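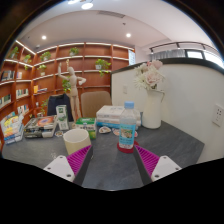

Ticket 2898: Tavance rear hub slips under load, second gear

Opened by: Nerea Aguirre
Bike: Tavance with Geritar internal gear hub, 36-spoke rear wheel
Status: Closed

Nerea wrote, Sunday evening:
Hello, and thank you in advance for reading all of this! I bought my Tavance from the Barrios shop last spring and I've put over 2 thousand miles on it, mostly to work and back with groceries on the rack. For a couple of weeks now, second gear lets go when I stand up on the pedals. There's a clunk, the cranks jump forward, and then it grabs again. First and third feel fine. I did take the rear wheel off in March to fix a flat (my first time, I was very proud), and I suppose I should mention that.

Saturnino Olmedo replied:
Hi Nerea, you should be proud, rear wheels with a gear hub are fiddly! I do suspect the flat has something to do with it, though. When the wheel goes back a hair farther forward or rearward than before, the cable tension changes, and second is the gear that complains first. Please try this before anyone opens the hub:

1. Shift to second and turn the pedals a little so the gear settles.
2. Look in the small window at the hub and find the two yellow lines.
3. If they don't line up, turn the barrel adjuster a half turn at a time until they do.
4. Shift to first, back to second, and check the lines again.
5. Make sure the axle nuts are snug and the chain isn't too tight.

Please don't ride it hard until the lines match.

Nerea wrote:
The lines were way off! It took me a while to find the window, it was under a good layer of road grime. Two full turns of the adjuster and they match. I rode up Malunon hill standing the whole way and it didn't slip.

Saturnino Olmedo replied:
Wonderful news. Check the lines again after a week of riding, and write back on this same ticket if the clunk returns.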